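## The Great Drandcombe Battery Roundup

Go and open the drawer. You know which one. Ours is the second one down in the Drandcombe kitchen, under the tea towels, and when Iqra Mohmand finally pulled it all the way out in March it came off its runners and landed on her foot. There were batteries in there from at least three different decades of flashlights. That drawer is how the roundup began, and I'm so happy to report that our first year of it has been a joy from start to finish!

For anybody who missed the earlier notices: we take your household batteries, used or unused or "I think this one might still be good," and we sort them on a tray, bag them up and get them to the drop-off point on Kiani Street. The final tally for the year is 719 batteries from 48 households. I had guessed we might get 100 if we nagged people. Atif Magsi guessed 57 and has been very gracious about it.

### What we've learned at the sorting tray

A tray beats a bucket, every time. We started out with a bucket (my idea, sorry) and you end up digging around in it up to your wrist, and the little ones always go to the bottom. Tip everything into a shallow tray with a lip and you can see the whole lot at once, and nothing rolls off onto the floor. Well, very little rolls off onto the floor.

I also have to tell you that batteries are much prettier than I ever gave them credit for. Spread out together they look like something from a candy counter — reds, greens, silvers, those handsome black ones with the copper end. Zubaida Rana has started calling out favorites as she goes, and now we all do it.

Please don't sort by color, though! I did this for a whole afternoon, very proudly, and then Rangi McAlister came by and pointed out that I had rechargeables mixed in with everything else, all matched up beautifully by shade. Color is only the maker's choice. Read the small print on the side instead, and bring your reading glasses, or borrow the pair hanging on the nail by the door.

The order we've settled on goes like this:

1. Pull out anything leaking, swollen or crusty first. Gloves on, and it goes in its own bag.
2. Take out the button cells and put tape over both sides. They go straight into the lidded jar, and the jar goes up on the high shelf, well out of reach of small children.
3. Separate rechargeables from single-use by reading the label.
4. Put tape over the ends of all the rechargeables, any lithium cells and every 9-volt.
5. Sort what's left by size, and set aside any that look new for testing.

Step five is the one everybody likes. Danish Yousafzai brought in his battery tester, a little thing with a needle, and there is a real thrill in watching the needle swing over on a battery somebody had given up on. The good ones go into the Second Chances box on the windowsill, which you are welcome to help yourself from. My kitchen clock has been running on a Second Chances pair since spring and keeps perfect time.

### A few questions from the suggestion slips

*Can I bring car batteries?* No, please don't, they're too heavy for us and the drop-off won't take them from us. The garage on Draklow Road will.

*Is it all right to leave a bag on the step?* We'd much prefer you handed it to one of us. Rain and batteries are a poor mix.

*Do the batteries have to come out of the toy/remote/flashlight?* Yes please! We had a singing fish in the June collection and it sang the entire time we were trying to find the screwdriver. If a battery is stuck and you can't get it out without forcing it, bring the whole thing and let Rangi have a look.

*Can the children help?* They can help with posters and with carrying the empty trays, and they've been terrific at both. The sorting itself is for grown-ups.

### At home between collections

Zubaida asked me to put in a word about storage, and she's right. A loose handful of batteries in a drawer with keys and paper clips and coins is asking for trouble, as metal touching both ends can make one heat up. Keep them in the packet they came in or in a plastic box, somewhere cool and dry. The refrigerator isn't needed, whatever my mother told me. And if a gadget is going away for the winter (garden lights, I'm looking at you), take the batteries out before it goes into the closet. I've lost two good lanterns to leaks and I'm still sore about the second one.

One more small tip that has changed my life: write the month on new batteries with a marker when you put them in. Then when the smoke alarm starts chirping in the middle of the night you'll know whether you've been let down by the battery or by yourself.

### What's coming up

The next roundup is on 06/12/2023, in the side room, from ten until the soup runs out. Iqra is making the lentil one again. We could use two more pairs of hands for taping, and any shallow plastic trays you aren't using, with a lip if possible. We're also after clean jars with lids that close properly.

The folks from Drudix, the repair café over the bridge, have offered to come along with their soldering kit and look at battery toys and radios that won't go even with fresh cells in. Bring one item each to begin with so that everyone gets a turn. I have a radio with a corroded spring that I've been saving up for them, and I'll be first in line.

If you can't make it, Atif has a drop box at his place and is happy to be knocked for at any sensible hour. And do tell your neighbors — a good few of those households only came because somebody mentioned it over a fence. Check the drawer, check the garage, check the bottom of the toy box. You'll be amazed what's in there!

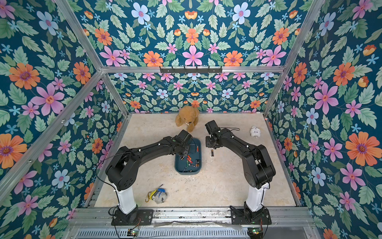 *Mixed colors in the tray, and one black-and-copper battery off on its own beside it.*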